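About Grakum
Planning and perception software for robots that work among everyday objects
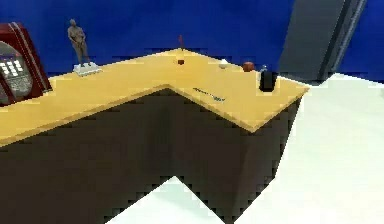
Kátia Araújo put it to us this way after her first year with the planner: she no longer asks whether a plan is clever, she asks whether she can read it back the next morning and see why it was chosen. We have kept her remark on the wall of the Winuvbridge office, and it remains a fair statement of what clients expect of us.

Who we are

Grakum develops software for the control of robotic manipulators. Our products cover perception, motion planning and the tooling that engineering teams require in order to test both. We do not manufacture hardware. The company was established in Winuvbridge by engineers who had previously maintained planning code for packing and laboratory systems, and who had grown tired of rewriting the same collision checker for every new customer.

Today our licensees include equipment integrators, university laboratories and training colleges. The company is privately held and is led by its managing director, Thaís Peixoto.

What we make

Vorier is our motion planning library. It accepts a description of the workspace and a goal, and returns a timed trajectory together with a written record of the constraints that shaped it. Where no trajectory can be found within the permitted time, Vorier reports which constraint was the limiting one. The default planning budget is 500 milliseconds and may be changed by the licensee.

Figueiredo is our simulation and scene authoring environment. Engineers use it to lay out furniture and objects, assign physical properties and run a planner or a perception model against the result. A desk with a mug, a pen, two balls and a small statuette on a white base is a modest scene to author, yet it raises most of the questions a customer will bring to us. A sphere may roll when it is nudged. A thin pen lying flat offers very little height to a depth sensor. Translucent objects return unreliable depth, and more so when they are partly hidden behind something opaque. Figueiredo allows each of these conditions to be varied separately, so that a failure can be traced to its cause.

The standard library supplied with Figueiredo contains 75 authored scenes. Licensees may add their own, and a scene contributed to the shared catalogue is credited to the organization that built it.

How we work

All changes to Vorier are reviewed by 2 engineers, at least one of whom did not take part in the design. Each release candidate is then run through the full scene library, with 50 randomized object placements per scene. Results are published to licensees with the release notes, including those that have worsened since the previous version. We consider a regression that is disclosed to be a manageable matter; an undisclosed one can cost a customer a season.

Simulation has limits, and our documentation states them. Friction values in Figueiredo are estimates unless the licensee has measured them. Rendered surfaces are cleaner than those found in a working laboratory. For these reasons we ask every licensee to complete the commissioning procedure in the Vorier manual before a plan is executed on physical equipment, and our support staff are available to attend the first session by video.

File formats

Scenes are stored as plain text with referenced meshes, and may be kept under ordinary version control. Units are metres and radians throughout. Colour and texture are held apart from geometry – a decision taken early on, and one that has spared our perception customers a good deal of duplicated work. Scenes saved in the older binary format can be converted with the command line utility supplied with every installation. Support for reading that format directly was withdrawn in January.

Our people

The engineering group is organized into planning, perception and tools. Staff move between the three, and new engineers spend their first weeks on the support desk answering licensee questions under supervision. We offer co-op placements to students in computer science, mechatronics and applied mathematics. Placement students work on released code and their names appear in the change log alongside those of permanent staff.

Academic licences

Vorier and Figueiredo are available at no charge to accredited colleges and universities for teaching and unfunded research. Funded projects are licensed at a reduced rate. Applications should name the supervising faculty member and the centre or department in which the software will be installed. Licences are issued for one academic year and may be renewed.

Contact

Licensing and technical enquiries may be made through the contact form on this website or in writing to the Winuvbridge office. Existing licensees should use the support portal, where their installation details are already on file.

Page last reviewed July 2025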